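桌面物品归集工序引入手持夹爪之后：访 Beca Parri

Beca Parri 在 Hokamard 负责家居整理类任务的现场作业，之前在 Sedgwick 做过仓储分拣的工艺编制。采访安排在星期一上午，作业间隙进行，Dradton 一侧的流程工程师 Bradley Pickering 中途加入。

谈话从工序本身开始。Parri 把现行作业分为三步：物品在桌面上成堆摆放，操作员持夹爪逐件夹取，放入桌边的收纳筐。“以前同样的活用手做，一个人站在桌边，不需要写作业指导书。换成夹爪以后，每一步都得写。”她说，“从哪个方向进入，两指张开多大，先取哪一件，这些原来都是人的习惯，现在是参数。”

作业指导书目前是第2版，由 Flutex 排程系统下发到各工位。每个班次排定72个作业单元，每个单元之间留有复位时间，用于把物品放回桌面并重新打乱。

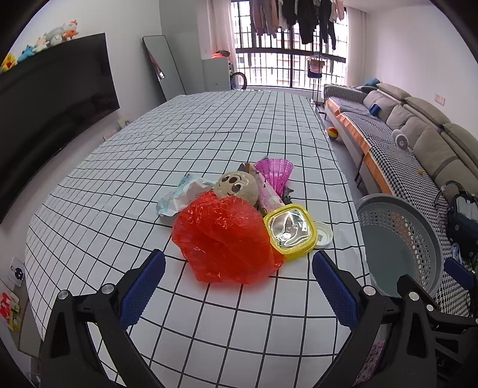

谈到物品的选择，Parri 认为难点在材质差异。塑料袋受力后变形，夹持点不固定；毛绒玩具可压缩，夹紧容易，定位难；薄片状的圆盖贴在桌布上，指尖要先找到边缘。“刚性件新人半天就能上手，软包装要练得久一些。桌布本身也是变量，夹薄件时压得太低，会连布一起带起来。”

她不赞成把所有物品按难度排序后再练。按照她的做法，新人第一天就面对混合物堆，由老操作员在旁边记录失误类型，包括滑脱、夹空、带动邻件和碰倒。记录表上带动邻件一栏单独统计，原因是这类失误会改变后续物品的位置，影响整个单元。

岗位变化是采访的另一个重点。据 Pickering 介绍，项目在二月切换到夹爪作业，涉及22名操作员，编制没有减少，但岗位名称和考核口径都改了。原来的考核项是件数，现在是有效单元数，动作中断、重复夹取超限的单元不计入。

“件数是看得见的，自己心里有数。有效单元要等复核完才知道。”Parri 说，“头几周大家意见很大，下班时不清楚当天做得怎么样。后来改成午休前先出一次复核结果，情绪稳定了一些。”

Pickering 对此有不同看法。他认为复核提前会占用复核员上午的时间，真正需要改的是判定标准的写法。“标准里有一句‘动作应连贯’，三个复核员有三种理解。我们后来删掉了这句话，改为停顿时长的上限。”修订后的判定细则共133条，Parri 觉得太长，Pickering 认为还可以再细。
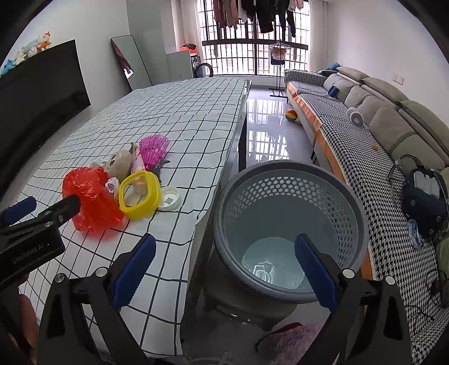 关于体力负担，双方的说法比较一致。徒手作业时，主要负担在腰部，来自反复弯身；改用夹爪后转移到前臂和手腕。持握时要保持指尖姿态稳定，肌肉处于静态用力状态，疲劳出现得早，而且操作员自己不容易察觉。现在的规定是连续作业到时间必须换手或换岗，由系统提示，操作员不能自行跳过。

“跳过的功能原来是有的，”Pickering 说，“上线以后发现几乎每个人都在用，就关掉了。”

Parri 补充说，收纳筐的位置也做过调整。筐放得远，转身幅度大，手臂伸直后末端抖动明显；放得太近，又妨碍站位。目前的要求是筐口紧邻桌沿，筐口高度不超过桌面，投放时夹爪先到筐口上方再松开。她希望下一版指导书能允许左利手操作员把筐换到另一侧，这一条已经提交，尚未批复。

问到操作员的技能是否会贬值，Parri 没有直接回答。她提到组里资历最长的几名操作员，徒手分拣时速度最快，换成夹爪后反而适应得慢，原因是手上的动作已经固定，不看物品也能拿。夹爪没有手指的触感，只能靠眼睛判断是否夹住。“他们要重新学会看。有一位同事练了三周，后来转去做复核，做得很好，挑出来的问题比谁都细。”

Pickering 则关心经验如何留存。现行指导书只写标准动作，操作员临场的处理办法没有记录的地方，例如袋子口朝哪边时先夹哪个角。他计划在每个班次结束时增加一栏自由填写的备注，由班组长汇总后交给他。Parri 同意增加备注栏，前提是填写时间计入工时。两人约定在下次班组会上确定格式。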